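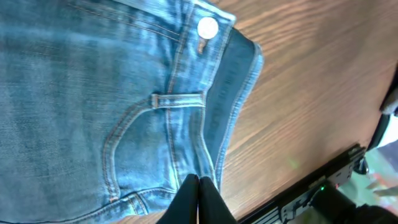 I have been wearing jeans for most of my life and had never once thought about how they get that way. So when my sister-in-law sent me a link to the open day at the Fendeo mill in Alstead, I signed up before I'd even finished my coffee. Free entry, free parking, and a cafeteria lunch if you got there early enough. I did not get there early enough, but more about that later.

The drive out is pretty, all cornfields and then suddenly a brick chimney. They had us park in the grass behind the dye house and gave everybody a paper wristband and a pair of foam earplugs. Take the earplugs! I stuck mine in my pocket like a tough guy and regretted it about two minutes into the weaving shed.

Our guide was Zbigniew Wieczorek, who started at the mill sweeping floors and now looks after the whole dye range. He talks fast and walks faster. We began in the cotton store, where the bales come in, and he pulled a tuft out of one and let everybody tug on it to feel how long the fibers were. Mine fell apart right away, which got me a look. I think I pulled it wrong.

Then the dye house, and this was the part I'd come for. The yarn gets gathered into thick ropes and goes down into the indigo and back up again over rollers near the ceiling, over and over. When it comes out of the bath it's a yellowish green, and then the air hits it and it turns blue while you're standing there watching. I must have watched the same stretch of rope for ten minutes. The smell is something else, kind of swampy, and it was still in my shirt when I got home.
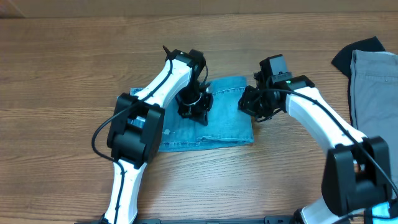
Only the lengthwise yarns get dyed, by the way, and the crosswise ones stay white. That's why the inside of your jeans is so much paler than the outside, and it's why they fade the way they do. The indigo mostly sits on the outside of the yarn, so as it rubs off, the white core starts to show. I asked whether that meant my old pair was slowly turning white and Zbigniew said yes, and so was he.

The weaving shed has 40 looms in it, and on a normal day they all run. They'd shut down half of them for us and it was still the loudest room I've ever been in. You feel it in your teeth. At the far end they keep one old shuttle loom going for the narrow selvage cloth, and a small crowd of very serious young men in very stiff pants had gathered around it taking videos. I don't think they saw any other part of the mill.

After that came a talk on washes by Ívar Bisgaard from the finishing department. He had a table of swatches, all cut from one roll, running from nearly black to the color of a winter sky. Stonewashing really does use stones, pumice mostly, though they use a lot more enzymes now. He passed around a handful of pumice that had been through the drum a bunch of times, and the pieces were worn as smooth as beach pebbles. I asked if I could keep one and he said go ahead, so it's on my kitchen windowsill.

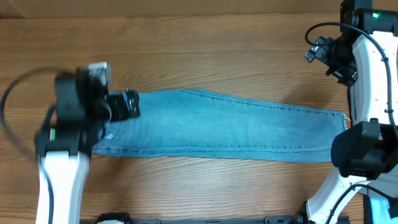
He also had opinions about laundry, and I wrote these down: inside out, cold water, hang them up, and stop washing them every time you wear them. A woman behind me asked about putting jeans in the freezer and he just closed his eyes for a second. So I guess that's a no.

Lunch was gone by the time our group came out. The cafeteria had made 18 trays of pierogi and people had flattened them. I got a bag of chips and the last slice of plum cake, and ate it on the loading dock with a nice retired couple from Harms who come every year and knew to eat first.

The remnant shop is in the old boiler room, cash only. I came away with three yards of a mid-weight blue that I'm going to try to turn into an apron — wish me luck, my sewing machine and I are not on great terms. The next open day is next July. Wear closed shoes, they won't let you into the dye house in sandals, and go straight to the cafeteria when you get in.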